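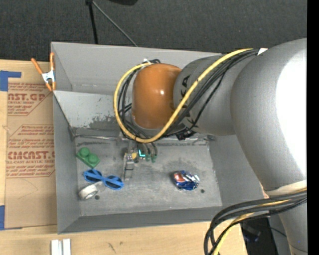

Gray open-topped bin on a light wooden table.

Joltdale Household Sorting Survey: Data Card

Version and contact
Release 3, dated 09/12/2020. Maintained by Evie Dawber (survey design) and Guoqing Liao (data processing). Questions should be sent to the Joltdale records office in writing.

Summary
This collection holds written responses from households in Joltdale, Lanau and Kostden on how they separate paper, glass, metal and food scraps before collection. Each row is one household's answers for one collection period. The survey covers stated habits only — no material was weighed or inspected.

Files
responses.csv holds the coded answers.
comments.csv holds free-text remarks, with names and street addresses removed.
codebook.txt gives the wording of all 34 questions and the permitted values for each.
changes.txt records corrections made between releases.

Collection
Paper forms were delivered with the January service notice and returned by mail or at the Staniforth branch library. Completing a form took around 5 minutes. Forms with fewer than half the questions answered were set aside and do not appear in any file.

Coding notes
Missing answers are left blank. A value of 4 in the frequency fields means "every collection." Where a respondent marked two boxes, the lower value was kept and the row flagged in the column named double_mark. Kostden used an older form that joined glass and metal in a single question; those answers are stored in glass_metal and should not be split.

Known limits
Apartment residents who share collection points are underrepresented. Answers on food scraps from Lanau are hard to compare with the rest, as that service began partway through the survey period. Users should not treat the results as a measure of recycling rates.

Terms of use
The files may be copied and reused for study and local planning. Please cite the release number. Attempts to identify individual households are not permitted.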